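4.3 Setting up the teaching table

Before the Pirico cell takes over a task, an operator demonstrates it by hand at the teaching table. Operators who used to do the task full time now spend part of the shift recording demonstrations and checking the results. Shift leads should update the duty roster before the first session.

1. Clear the table of all items not named on the task sheet.
2. Put the work item in its marked start position.
3. Connect both hand grippers and route the cables away from the wrist.
4. Open and close each gripper fully. The fingers must move without sticking.
5. Log in with your own operator code. Do not record under another person's code.
6. Record up to 23 demonstrations, then take a break of at least 8 minutes.

CAUTION: Do not use a hand gripper on a power strip that is connected to the mains.

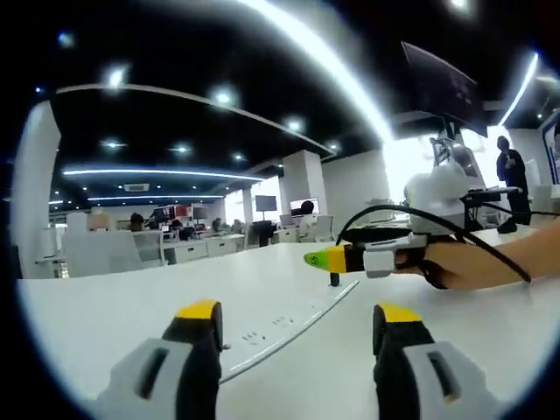 Figure 4-2. Teaching table with power strip and two hand grippers, one with fingers open.

The grippers record finger opening and hand path. Work at normal speed. Slow, exaggerated movements are copied by the cell and lower its output.

NOTE: If a demonstration goes wrong, press Discard before putting the gripper down. Error 664 means that the recording has no end point; repeat it.

4.4 Handover to the cell

A task is released after 400 accepted demonstrations. At the Clavstead site, release is signed by Knut Kuhlmann or Pascal Kleinschmidt. From then on the operator is listed as cell supervisor for that task and handles stops, refills and rejects. Manual work on a released task requires a new entry in the roster.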